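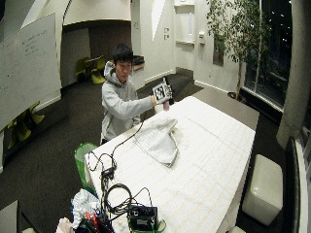

PROGRESS REPORT, LAUNDRY AND TIDYING TRIALS

Prepared for Skolier, grant period to 1 Jan 2023
From: Evaristo Camacho, Zokanwood
cc: Anayeli Cortés, Brisa Figueroa

Short version

Folding from flat: works most of the time. Folding from a heap: not yet. Clearing small things off a table: better than I told you last time. Spending on track. One request at the end.

Calibration

Took way longer than planned. Checkerboard target held up by hand over the table, one position after another, until camera and arm agree on where things are. Emiliano Tapia has done most of these. We were redoing the whole thing every time a camera got bumped, now we do a short check first and only redo it if the error is over our limit. Saves maybe half a morning.

The faint grid on the table cover is fine for eyeballing where an item landed. Not used in any measurement, just quick to talk about ("two squares left of last time").

Folding

100 attempts on towels, laid out flat to start. 86 good folds by Brisa's scoring, which is strict — corners within two fingers of each other or it's a fail. Most fails were the second fold, arm grabs both layers plus a bit of the table cover and drags everything.

Then 20 attempts from a crumpled start. Dropped on the table however it lands. Three good folds. I know the proposal said half. The trouble is finding a corner at all when the cloth is bunched up, pale gray on white is the worst of it, the shadows fool the edge finder. Darker cloths do better but people own pale towels so we are not going to pick our way around that.

What we tried on it:
- Lift and shake. Helps some. Slow.
- Lift, rotate, look again. Best so far, all three good folds came from this one.
- Dragging over the table edge to flatten. Dropped it, cloth ends up on the floor.

Shirts not started. Moved to February.

Table clearing

Task is pick up small items and put them in the right bin. 160 runs, mixed items. 131 with everything in the right place. Soft or shiny things still a problem. Also anything sitting half behind something else, the system tends to treat the two as one object and goes for the middle, grabs neither. Marisol Manríquez has a fix in testing that nudges the front item first and then looks again. Early numbers good but too few to report.

Speed

Bad, no way around it. A towel takes the arm a bit over four minutes. Brisa does one in seven seconds without looking. For the Rosales laundry people this matters a lot, for a home maybe less, nobody is standing there waiting if it runs overnight. I'd like the next report to split these two cases becuase the answer to "can it do the chore yet" is different for each one.

So, can it?

Flat towels at home, yes, slowly, with someone laying them out first. Which is a good part of the chore so call it half a yes. Basket of mixed laundry, no. Clearing a table, close. Anything on a shop floor at shop speed, no, and I wouldn't promise it for this grant.

Money

986 dollars left in the equipment line. Cables and connectors ate more than budgeted, two replacements. Staff hours as planned. Travel unspent, Rosales visit got pushed.

Problems

- Cable runs on the table. Still too loose at the near side and the arm has snagged one twice. Emiliano wants them under the table in a tray, agreed, will do before shirts.
- Evening sessions give different results than daytime ones. Windows. We log light level with each run now, should of done it from the start.
- Nasora gripper pads wearing faster than expected, edges go smooth and then thin cloth slips. Swapping them on a schedule.

Next

Shirts, short sleeve only. Another round of crumpled starts with the rotate method, 100 this time so the number means something. Marisol's nudge fix in the main build. Rosales visit, Anayeli is setting the date.

Request

OK to move the unspent travel into equipment? Would cover the cable tray and a second set of pads. Need a yes or no before we order. Run logs and scoring sheets are in the shared folder, the sheet for the crumpled starts is missing two rows of notes, Brisa is filling those in.

E.C.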